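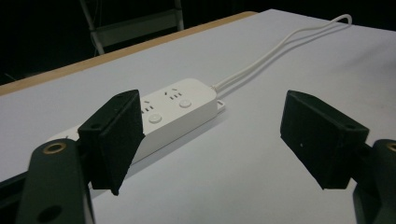
One streamer on the Clurbridge channel list wrote that she had gone live for a whole evening with her microphone muted in Fletik and only found out from the chat, and asked whether the guide could put the sound check before the stream key. It now does. If you used an older copy of this guide, please note that the steps in this section have been renumbered.

Search the guide
Type a word or error code
Go

Section 3: Your first broadcast with Fletik

This section covers setting up a channel, checking your sound and picture, and going live. It assumes that Fletik is already installed and that you have a Stindano account. If you stream games from a console, read the section on capture first and then come back.

3.1 Before you start

You will need:
- your Stindano user name and password
- a microphone and headphones
- a webcam, if you want viewers to see you
- a wired internet connection, or a steady wireless one

Close any other program that uses the webcam. Only one program can hold it at a time, and Fletik will show error 122 if something else has it.

3.2 Check your sound

1. Open Fletik and choose Audio from the left-hand menu.
2. Pick your microphone from the list. If two entries have the same name, choose the upper one and try it first.
3. Speak as you would on stream. Watch the level bar and move the slider until your normal voice sits just below 80.
4. Laugh or shout once. If the bar turns red, bring the slider down a little.
5. Start your game or music and set its slider so that you can still hear yourself clearly through the headphones.
6. Press Record Test, talk for a minute and play it back.

Note: The mute button in the Fletik window and the mute switch on your microphone are separate. The level bar only shows the first one. Listen to the test recording to be sure of both.

Caution: Do not wear headphones at full volume while changing the audio device. Some devices give a loud click when they are selected.

3.3 Set up your camera and scenes

A scene is one layout of your screen. Most people begin with 3: a starting screen, a main screen with the game and webcam, and a break screen.

1. Choose Scenes, then New.
2. Give the scene a short name. Viewers do not see it.
3. Add the game window with Add Source. Drag its corners until it fills the preview.
4. Add the webcam in the same way and put it where it does not hide the score, the map or the health bar.
5. For costume and make-up streams, make the webcam the main source and leave the game out altogether. Turn off automatic colour in the camera settings, or wigs and face paint may change shade as you move.
6. Save the scene and repeat for the others.

Note: Scenes are saved on your computer only. If you stream from a second computer, export them from the File menu and copy the file across.

3.4 Connect to Stindano

1. Sign in to Stindano in your browser and open Channel Settings.
2. Press Show Key, then Copy.
3. Go back to Fletik, choose Output and paste the key into the box.
4. Leave the port set to 1513 unless your network manager has given you a different one.
5. Press Connect. The circle beside the box turns green when Stindano has accepted the key.

Caution: Anyone who has your stream key can broadcast on your channel. Never show the Output page while you are live. If you think the key has been seen, press Reset Key in Channel Settings straight away – the old one stops working at once.

If the circle stays grey, check that you have not copied a space at the end of the key. If it turns amber, the key is right but the connection is too slow for the quality you have chosen. Pick the next setting down and press Connect again.

3.5 Set up chat

Chat can be read inside Fletik or in a separate window. Amini, the moderation add-on, works with both.

1. Choose Chat, then Add-ons, and switch on Amini.
2. Pick a filter level. Medium suits most new channels.
3. Add any words you want blocked, one to a line. Your home town and your full name are sensible ones to include.
4. Enter the user names of your moderators.

Note: Amini holds back blocked messages until a moderator lets them through or deletes them. They are cleared when the stream ends.

3.6 Go live

1. Select your starting screen.
2. Type a title and choose a category.
3. Press Go Live. There is a short delay before viewers see anything.
4. Open your channel page on a phone, with the sound turned down, and check that the picture is moving.
5. Switch to your main screen.

To finish, change to the break screen, say goodbye and press End Stream. Wait for the message "Stream saved" before closing Fletik. Closing it sooner can leave the recording without its last few minutes.

Recordings and clips are dealt with in Section 4.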